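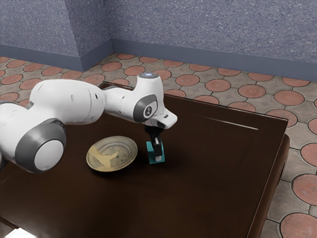

Simulation Zelle Plostitz: Arm über Tisch, Greifer am blaugrünen Block, links daneben der Teller.

Juli, 9:40 Uhr, Baltasar Carrasco

Ticket 1002, Beschaffung Greifer. Status: wartet auf Lieferant.

Problem: Angebot Andix enthält den Arm, aber keine Ersatzbacken. Position 13 verweist auf einen Adapterflansch, der in der Stückliste fehlt. Budgetfreigabe dadurch blockiert.

Geprüft: Simulation mit dem Block neben dem Teller geladen. Reichweite laut Modell ausreichend, größere Armvariante gestrichen. Alternativangebot Dellutero liegt vor, Backensatz 149 Euro, Lieferzeit etwa neun Wochen.

Offen: Flanschmaß von Andix schriftlich anfordern. Tischhöhe in Plostitz nachmessen, Modellwert ist unbestätigt. Bestellung erst nach Rückmeldung auslösen.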